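Cups, trays and a green belt
2023-03-25

I have been sorting out the cups again. Anyone who read the post from last July knows I have opinions on this, and most of them have changed.

The old setup was a cardboard box under the table with everything thrown in it. Plastic cups stack fine when they are all the same size, but ours came from two orders. The first lot was from Varnum and the second from Lerano, and the Lerano ones are a hair wider at the rim. Put one kind inside the other and they stick. I spent a good part of one afternoon twisting them apart and decided that was the last time.

So now they go in trays. I looked at wire baskets first, and at a drawer unit from Van Dusen that cost more than I wanted to pay. The low plastic trays from Wurkstead were cheaper and they do the job. I bought 6. A cup can go in and come out without anyone having to reach down into anything, and when a tray gets dusty you can rinse it in the sink.

Color turned out to matter more than I expected. I had picked white trays to begin with, and on a white table they disappear. People put things down half on the edge and the cup tips over. The pink ones are not what I would choose for my own kitchen, but you can find them from across the room. Blue cups show up well against them too.

The other thing I changed is where the tray sits. It used to be at the far end of the table, which meant walking around the conveyor every time. Now it is right alongside the belt. I left enough of a gap that the tray doesn't rub against the rail. Three fingers wide is plenty. 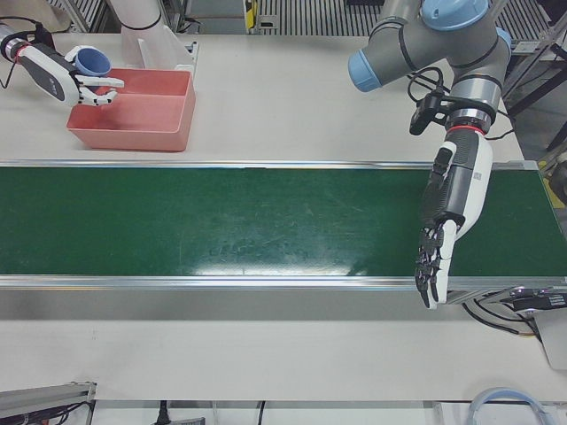
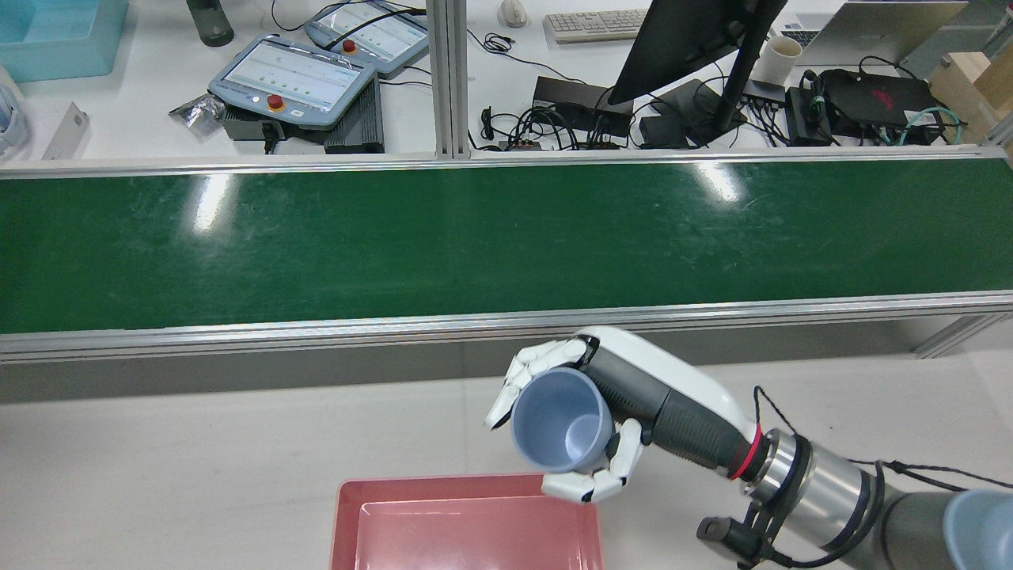
I still need to deal with the lids. There is a bag of them on the shelf, some 900 by the packing slip, and they fit one kind of cup and not the other. I don't want to throw them out and I don't want to keep moving them either. For now they stay in the bag.

The belt could use a proper cleaning as well. I wiped it down with a damp cloth and dish soap, and the marks that were left are scuffs, so I have stopped worrying about them. I tried a melamine sponge on one small patch and it made the surface dull. I would not do that again.

A reader wrote in to ask whether the trays warp. Mine haven't so far, but they have never been near heat. I would not put them in a dishwasher. Warm water and a soft brush is all I use.

Next on the list is the shelf itself, which sags in the middle. I have a board cut for it and I need to find the longer screws.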